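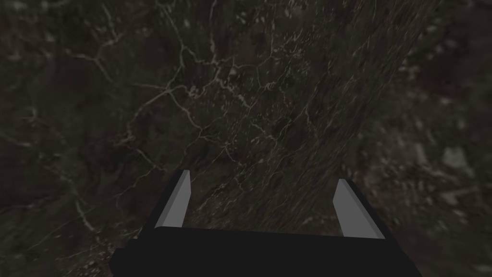
Simulator Test Drivers Wanted
Posted Feb 22, 2024

Clekeck Racing runs a two-car team in the Rosard single-seater series and is looking for 2 part-time drivers for its simulator at Lernbridge. The work supports our race engineers before and during each event. Applicants do not need a current race licence, but they must have raced cars or karts at national level or have a strong record in online league racing.

What the job involves
Set-up runs before each round, usually in the evening
Tyre and fuel runs of up to 38 laps without a break
Written notes after every run
Overnight sessions on race weekends, finishing when the engineers have what they need

You will report to Vaughn Crenshaw, head of vehicle performance. The pay is £267 per session, with travel paid within the UK. The contract runs until the end of the season in October and may be extended.
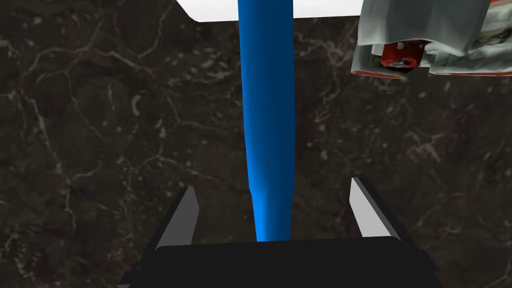 Glossy blue against dark, veined marble. Computer render.

Drivers must be 18 or over and fit in the Talukder seat we use, which takes a height of up to 6 ft 3 in. Glasses are fine.

How to apply
Send a CV, a list of results and one page on a car you have helped to set up. Please quote reference 522. Shortlisted drivers will be asked to Lernbridge for a half-day trial, which is paid at half the session rate. We do not accept applications through managers or agents.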